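Paltgate laundry course promises cleaner cloths, but at what price?

Jul 6, 2018

A half-day course in hand-washing and cloth care has been running at the Matar community rooms in Paltgate since May, and organisers say over 400 people have asked for a place. How many have paid for one is harder to pin down.

The course, sold under the name Lernon, costs $106 a head. For that, participants get a morning of soaking, rubbing and folding ordinary household cloths, plus a printed sheet of stain tips. Lunch is extra.

Organiser Joelle Semaan says most people throw out checked tea towels and cleaning rags well before they need to. "They think it's finished when it's only been badly washed," she said. She claims a cotton cloth can manage 100 washes if it is treated properly, though she could not point to any testing behind the figure.

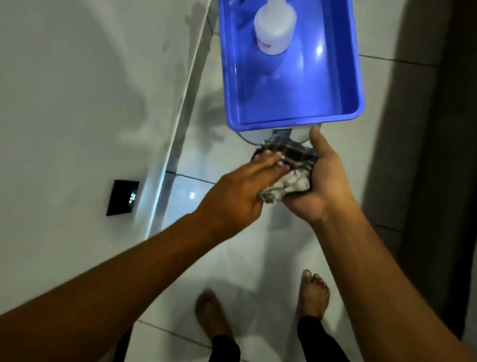
Much of the morning is spent on technique. Cloths are bunched and worked between the palms, a method Semaan says is gentler on the fibres than wringing. It is also the method printed on the back of plenty of soap packets, free of charge.

Afaf Jaber, who took the course in May, said she enjoyed the company but learned little. "My grandmother showed me all of it at the kitchen sink," she said. "I did like the stain sheet."

Fahad Kakakhel was more positive. He said he had never washed anything by hand before and now does his dishcloths every night - at least so far.

Council has put in a small grant towards room hire, and Shadi Abu Hammour, who lives opposite the rooms, has written asking what ratepayers get in return. He has not had an answer.

A second course is planned for Eler. It has nine places, and the price has not been announced.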